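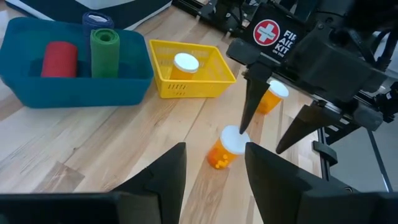 About Pravimar

Pravimar is a moving and downsizing company in Stallach. We help people leave a house they have lived in for a long time and set up a smaller one. Most of our customers are over seventy. Some are adult children clearing a parent's home from another state, and a few are younger people moving after an illness or a divorce.

We are not the cheapest mover in the county. A regular moving crew shows up, loads what is in boxes and drives it to the new address. We start several weeks earlier than that, with the closets, and we stay until the bed is made and the phone is plugged in.

How the company started

The business began as a packing service with one rented van and a storage unit off Wumbei Road. The first jobs were all packing, charged by the hour. Customers kept asking the same questions. What do I do with the piano? Will this couch fit? Who takes old paint? We answered them as well as we could, and after the second year that part of the work took up more time than the wrapping and taping did. We changed the price list to match.

The van was replaced, then a second one was added. We moved out of the storage unit and into the building we use now, also on Wumbei Road, which used to be a tile showroom. The front is still a showroom of sorts. You can come in and look at box sizes, wardrobe cartons, shelf liners and bins, and sit down with a floor plan.

Since then we have completed 1,307 moves. Many were within Stallach, from the older streets near the river to the apartments on the north side.

What we do

A full move with Pravimar has four parts. You can hire us for any one of them.

Planning. A planner comes to the house and walks through it with you. We measure the furniture you want to keep and draw it onto the floor plan of the new place at scale. If the dining table doesn't fit, it's better to find that out in April than on moving day. The first visit is free and lasts until we have seen every room, the garage included.

Sorting. We work through the house with you in half-day sessions, usually one room at a time. We ask that you be there, or that someone you trust be there. Everything goes into one of these groups: moving, family, sale, donation, disposal, or undecided. Undecided is a real group and we give it shelf space. We don't pick for you, and we don't put anything in the disposal group without a yes.

Packing and moving. Our own crew does both. We don't hire day labor and we don't hand the job to another carrier, except for pianos and safes, where we use a specialist and tell you who it is. Long-distance moves are limited to the neighboring states.

Settling in. We unpack, put the kitchen together, hang curtains and pictures, make the beds and take the empty cartons away. Before the move we photograph cupboards and dressers so that we can set the new ones up in a similar order. People who reach for a coffee cup in the same spot for thirty years tend to want it there in the new kitchen too.

Small things

A large part of the work is small things. A sofa takes a few minutes to deal with. A bathroom cabinet or a sewing drawer can take a morning. We keep everyday items apart from the main load and move them in open containers that go in last and come out first. Medicines, glasses, chargers, hearing aid batteries, pet supplies and the current stack of mail all travel this way, and we suggest that customers carry their prescriptions themselves.

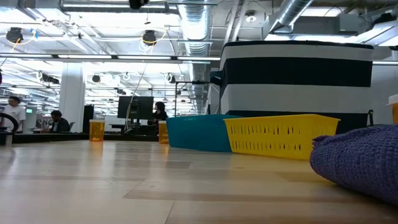
A yellow basket beside a teal bin on a light wood tabletop.

Each carton and bin gets a numbered label. The number is entered in Prultar, our inventory list, along with the room it came from, the room it is going to and a line about what is inside. You get a printed copy and, if you want it, a link for your family. The list has been useful after the move as well. When a customer calls in November looking for the roasting pan, we can usually tell them which carton it was in and which shelf that carton was unpacked onto.

Prultar holds no account numbers, alarm codes or values. Jewelry, cash, wills and tax papers are yours to carry, and we will remind you of that more than once.

Sheets, towels and tablecloths

Linens come up on nearly every job, so they have a section of their own on this page. Most houses have far more than the next one can hold. Our usual suggestion is two sets of sheets per bed and one spare blanket per person, and then whatever you are fond of. Old towels in fair condition are often wanted by animal shelters. Call first, as some of them run out of room in spring.

Tablecloths are harder, because the table they were made for may not be coming along. Customers have had them cut down into napkins, runners and a window shade. We don't sew, but there is a list of local people who do at the front desk.
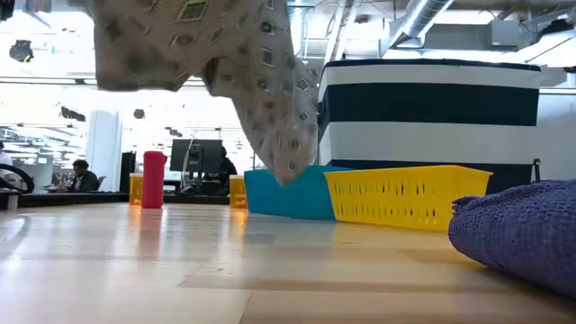 Printed cloth and a teal bin.

If you want linens washed before they are packed, plan on doing that at least a week ahead. We won't pack anything damp.

Our staff

Pravimar has 36 employees. That number covers planners, sorters, the packing and driving crew, and the office. Everyone who works in a customer's house is on our payroll, has passed a background check and has finished our training, which includes a section on memory loss and one on safe lifting. New sorters work alongside an experienced one for their first three months.

We try to keep the same people on a job from start to finish. It doesn't always work out, with vacations and sick days, but your planner will stay the same and will be there on the day of the move.

What we don't do

We don't appraise antiques. We can arrange for an appraiser to come, and you pay that person directly. We take no commission.

We don't buy from customers. Employees may not buy or accept household goods from a job, including items headed for disposal.

We don't haul chemicals, propane tanks or ammunition. The county drop-off site takes most of the first two, and the sheriff's office will answer questions about the third.

We don't do cleanouts where the owner is living in the house and hasn't agreed to it. We get this request from relatives fairly often and the answer is the same each time.

Prices

Planning and sorting are billed by the hour, with a minimum of 2 hours per session. Packing and moving are quoted as a fixed price after the planner has seen the house. Settling in can be billed either way. The quote lists cartons and supplies separately, and unused cartons are credited if they come back flat and dry.

A deposit holds your date. It is refunded in full if you cancel up to 14 days before the move. House sales fall through, and we will change a date once at no charge.

Where we work

We cover Stallach and the towns within 51 miles of it. Beyond that we charge for travel time. Sorting sessions outside the area are possible if they can be scheduled on days in a row.

Visiting us

The Wumbei Road office is open on weekdays from 8:30 a.m. to 5 p.m. Parking is behind the building, and the rear door has a ramp and a bell. You don't need an appointment to look at supplies or pick up a floor plan kit, which has graph paper and a tape measure in it. To sit down with a planner, please call ahead and bring the room measurements of the new place if you have them. A sketch from the leasing office is fine.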